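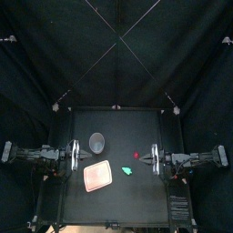 Rebecca Donati has the door propped open with her foot and a phone under her chin when I get there. Waves me in. Points at a chair. The chair has a bag of wooden train track on it so I stand.

"Sorry. Somebody's on the phone about a dollhouse," she says when she hangs up. "They want to keep it another month. Everybody wants to keep the dollhouse another month."

This is the Padport Toy Library, second floor of the old Lombardi building, up the stairs by the shoe repair. Works like a book library. You pay for a membership, you take toys home, you bring them back. It's been open 4 years. Before that it was a closet in Donati's apartment, and before that she was doing payroll for a flooring company, which she will talk about if you let her. (I let her. It's not in here.)

I'd wanted to do this interview since last fall and kept not doing it. Finally went over in February, on a Sunday, when they're closed, thinking it would be quiet. It wasn't quiet. The radiator in there bangs like somebody's under the floor with a wrench.

I asked how it started and she made a face.

"People want me to say it was about waste, or screens. I had a two-year-old and he was bored with everything in the apartment by Thursday. Delyth downstairs had a two-year-old too, same thing, same Thursday. So we swapped a box. Then we swapped again. Then Delyth's sister wanted in."

Delyth is Delyth Morris, still involved, does the membership side and the emails. She came in halfway through with her coat on and stayed the rest of the hour, so some of this is her.

"It was a diaper box," Morris says. "The first box. It split."

How many toys now?

"491 in the catalog," Donati says, straight off. "I know because I did it last night. Some of those are sets, so a thing with sixty pieces is one."

The catalog is a sore subject. They used a spreadsheet for the first two years, then moved over to Prinov, which is lending software made for places that rent out tools. Donati likes it fine. Morris does not.

"It wants to know the voltage," Morris says. "Every item. It will not let you save without a voltage. So every puzzle in there has a voltage of zero."

"You get used to it."

"I have not gotten used to it."

The thing I really wanted to ask about was pieces. I have a kid, I've lived with the same 24 piece puzzle with 22 pieces in it for a year. How do you lend out a toy with small parts to strangers and get the parts back?

"You don't get all of them back," Donati says. "You have to decide early on how you feel about that. I felt terrible about it for a year. I used to call people. I called one man about a plastic carrot."

What did he say?

"He'd looked. He said he'd moved the couch. I could hear that he was a person having a bad week and I was calling him about a carrot, and I stopped calling people after that."

What they do now is this. Every set has a card in it with the parts listed. You check it when you take it home and you check it when you bring it back, on your own, no one standing over you. If something's gone you write it on the card. No fine. If the toy still works without the piece it goes back on the shelf with the card saying so. If it doesn't work it goes to the back room.
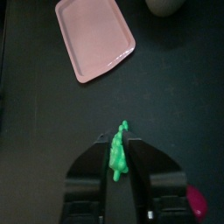

The no fines thing came up again later so I'll put it here. They did have fines, first year. A dollar a piece. Donati says it brought in hardly anything and what it mostly did was make people stop coming.

"They'd lose something and be embarrased and then they'd owe, and then they'd be late because they didn't want to come in and say it, and then it's two months. We lost a whole family over a set of nesting cups. Nice family."

"They came back," says Morris.

"They came back when I sent the email saying no more fines. They brought the cups in the same day. All but one."

So do people just lose more stuff now?

She says no. Same amount, near as she can tell, only now they tell her. Which she can plan around. She buys odd lots at yard sales and keeps them by type, so a missing play food is going to get replaced by some other play food, and the card gets changed. Nobody under five has complained. One grandmother did, about an eggplant where there used to be a pear.

What goes out the most?

Marble run, first, by a mile. There are 3 of those and a waiting list for all of them. Then the dollhouse. Then the balance bikes when it gets warm. Then anything with a steering wheel.

What doesn't go out?

"Beautiful stuff," Donati says. "Really lovely stuff. I have a set of Swedish blocks somebody gave us, they're gorgeous, I would put them on a mantel. They've gone out twice. Parents pick them up and say oh these are lovely and the kid is already on the floor with the garbage truck."

Emerson Arruda does the fixing. He wasn't there but I got him on the phone the next evening, he was making dinner, I could hear the pan. Used to repair sewing machines. Comes in one evening a week, sometimes two if the pile's bad.

"Wheels," he said, when I asked what breaks. "Wheels and battery doors. The little screw in a battery door, people strip it, every time. They use a kitchen knife. I replaced all of them with the same size screw so at least I only need the one driver."

He won't fix anything that plays music. House rule, his.

"I'll take the speaker out if they want. Then it's a quiet toy. I've done a few parents a favor that way."

Does he ever give up on one?

"There's a fire engine I've had since the summer. The ladder goes up and it won't come down. I've had it apart four or five times. I don't want to talk about it."

Back to Donati. Money. I asked about money because everybody asks me about money when I say toy library, they figure it must be a grant. No grant. Membership is 5 dollars a month or you can pay by the year, and there's a free one, no proof needed, you just tick the box. The rent is low because the Lombardi family still owns the building and the second floor sat empty a long time. Cleaning supplies are the biggest bill after rent. That surprised me.

"Everything gets washed," she says. "Every time it comes back. Even if they say they washed it. Especially if they say they washed it."

Plastic goes in the sink, then on a rack overnight. Wood gets wiped, never soaked, she learned that on a set of animals that swelled up and wouldn't fit their own ark. Fabric she mostly won't take anymore. Puppets she'll take. Dress up clothes no, they had them and it was laundry all day. She tried stuffed animals for one season and quit, kids get attached, you can't ask for it back.

"A little girl had a rabbit for three weeks. What are we going to do, go get the rabbit? She's got the rabbit. It's her rabbit now. I took it out of the system."

"Voltage zero," says Morris.

They'd like a second spot. There's talk about one over on the Tridalach side of town, in the back of the community center, open just mornings. Jihad Obeidat is the one pushing for it. He's got twins and currently brings them across on two buses with a folding wagon. I emailed him and he wrote back one line, "I would like to carry fewer things on the bus," and then a second email a minute later that said the twins say hi.

Donati is careful about it. Wants to see a full year of numbers first. Doesn't want to split the marble runs. I said couldn't you just buy another marble run and she looked at me like I'd said something about her mother.

"They discontinued that one. The new ones don't fit the old ones. Same company, same box, doesn't fit."

I asked if her son still plays with any of it. He's seven now. He does not, he's into soccer cards. But he comes up after school and tests things when they come out of the back room, and he's apparently brutal.

"He'll say, this is broken. I'll say Emerson fixed it. He'll say, it's fixed but it's boring now. And he'll be right, something's gone stiff, it doesn't roll like it did."

Last thing I asked, what do they need. She didn't have to think. Small screws. Zip bags, the thick kind. Lids, because people bring back the bin and not the lid. Train track but only if it's wooden, the plastic kind they have plenty. No stuffed animals please. If you've got a marble run in the attic from ten or so years back, the old kind with the yellow clips, she will come to your house.

Open Tuesday thru Saturday, ten to four, up the stairs past the shoe repair. Bell doesn't work. Knock. Late returns can go in the crate on the landing, with the card in, filled out.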